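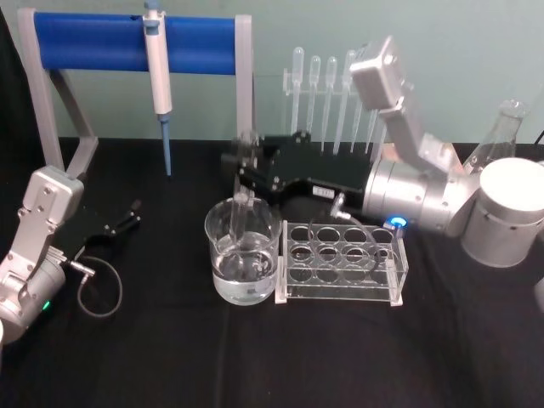
3.2 The bench as furniture

Studies of laboratory work tend to begin when the liquid moves. We began earlier, with the question of where people put things down. Over one teaching term at the Nesgate site we followed how small wet benches were laid out, used, disturbed and put back, and we came to think of the bench as a piece of furniture with opinions. It rewards some habits and punishes others, mostly by way of glassware.

Participants worked at one of 4 benches, and the layout followed a plan we inherited from the Zerouali teaching manual. The manual devotes a full chapter to the labelling of drawers and a single paragraph to the top of the bench, where the work happens. That paragraph asks for "a tidy and sensible arrangement." We have been unable to improve on the wording and equally unable to find two people who agree on what it means.

Our reading of it was as follows. The pipette stand goes to the left, the beaker goes near the front, and anything with holes in it goes to the right or the back. A dark cloth goes under everything. The cloth was our own addition, adopted after a pilot on a white benchtop in which clear plastic and clear glass did what clear plastic and clear glass do, and participants spent a fair part of the session patting the surface like people looking for their spectacles.

Figure 3 gives the arrangement in use. Transparent things make up most of it, which is the ordinary condition of a teaching bench and the source of most of what we report below. The blue bar of the stand and the blue pipette tip are the easiest items to find at a glance, and in interviews participants named the stand first when asked to recall the bench from memory. The beaker came second. The test tube rack was remembered by nearly everyone as being smaller than it is. 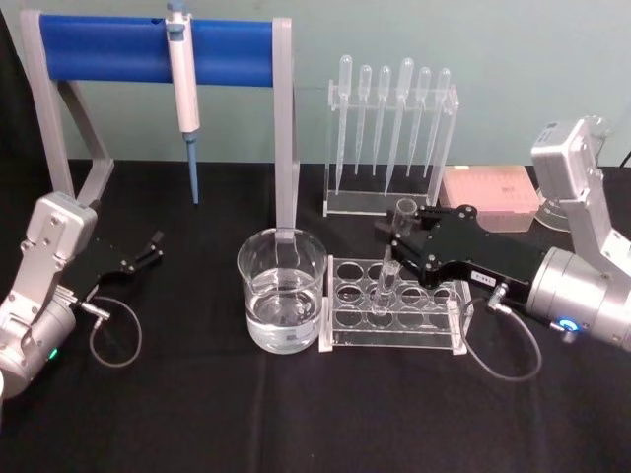
Figure 3. Bench layout with pipette stand, water beaker, acrylic test tube rack, transfer pipettes and tip box on black cloth.

Three features of the layout deserve comment.

The first is the beaker. It holds plain water and has no delicate part in the exercise, and it governs the whole bench. People steer around it. When we allowed participants to rearrange the bench before starting, the beaker was the item most often moved and also the item most often moved back. We logged 300 placements across the term, where a placement is any occasion on which an object was set down and let go, and the beaker attracted more second thoughts than anything else on the cloth. We suspect that water in an open vessel makes people polite.

The second is the relation between the two racks. The acrylic rack for transfer pipettes and the acrylic rack for test tubes are both clear, both upright and both full of places to put something long and thin. A newcomer could be forgiven for treating them as one rack with a gap in it, and several newcomers were. Transfer pipettes turned up among the test tubes in the first fortnight and then stopped turning up there, without any instruction from us. By the end of the term the pair had become "the front one" and "the back one" in everybody's speech. Our own names for them, Rack A and Rack B, survive only in this paper.

Transfer pipettes also fail to sit at one height. We had planned to score neatness by whether the bulbs in the rack made a level line, and we dropped the measure after a single Wednesday, on which the authors spent longer levelling bulbs than the participants spent on the exercise. A rack in which one stem sits a little lower than the next is a rack in good order. We recommend that later studies accept this sooner than we did.

The third feature is the test tube, which on this bench has two reasonable homes. It may stand in the rack, or it may be held in or over the beaker while something is done with it. Each is a fine place for a tube. The trouble lies in the trip between them, short as it is, because the tube has to clear the rim of the beaker at one end and find a round hole in a transparent plate at the other. Participants who lifted high and came straight down reported little difficulty. Those who preferred a low, economical sweep met the rim, usually with a clink and once with a word we have left out of the transcript.

We marked no positions on the cloth. The Grorier protocol, which we considered and set aside, has an outline for every object, so that a bench at rest looks like the floor of a very small crime. Outlines make resetting quick. They also tell people where the beaker belongs, and we wanted to find out where people thought it belonged. The cost was a reset that depended on memory and on the good nature of whoever was last to leave.
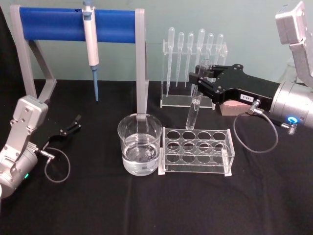
Zilside, reading an early draft of this section, objected that a bench with no outlines measures the patience of the person resetting it as much as the judgement of the person using it, and asked that the two be reported apart. We accept the point. Of the 300 placements, 200 were made during the exercise and the rest during reset, and the analysis in Section 4 treats them separately. Resetting turned out to be the more orderly of the two, as well as the more heavily sighed over.

A remaining matter is the pipette stand, which we have said little about because little happened to it. It stayed on the left. Participants who moved the beaker, turned the racks and tried the tip box in every corner left the stand alone, even those who wrote with the left hand and might have had grounds for complaint. When asked, they said it looked as though it had been there first.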